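4.2 Layout of the sorting table

The second part of the study dealt with how things are set out on a table before any sorting begins. In the Hirkedgate sessions the layout had been left to whoever arrived first, and the starting positions drifted from one day to the next. By March the blocks were being put down wherever there was room, and the written records could no longer be compared. We therefore fixed the layout for the Drulmont sessions and kept it the same throughout.

The surface is black and the items placed on it are white. A flat rectangular board goes down first, in the centre, and everything else is placed by reference to it. The board carries 4 printed square markers in a two-by-two grid. The blocks are then stood upright on either side, 2 to the left and 2 to the right, each with its small marker tag on the top edge (Figure 3). No block may rest on the board itself. Where a block had been knocked over between trials it was stood up again before the next one was started.

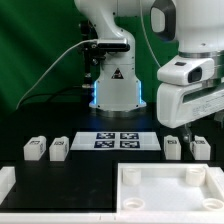 Figure 3. Board and upright blocks on the black tabletop.

Requena objected at the planning stage that upright blocks were a poor choice, as they fall easily and take longer to put back than blocks laid flat, and suggested that lying them down would save time in every session. Farkov agreed about the time but thought a flat block was too easily confused with the board when notes were being written up afterwards. We kept the blocks upright and accepted the slower reset.

In total 348 trials were recorded with the fixed layout. Of these, 29 were set aside because the board had been shifted during the previous trial and was not put back before the next began. The blocks gave less trouble than the board in this respect. A misplaced block affects one position only, whereas a shifted board alters the reference for all of them, and the error is hard to notice by eye when the whole arrangement has moved together.

For the remaining trials the starting layout was checked against a paper plan kept beside the record sheets. The plan shows the outline of the board and the footprint of each block. It does not give the order in which the blocks are to be put down, and we did not record this.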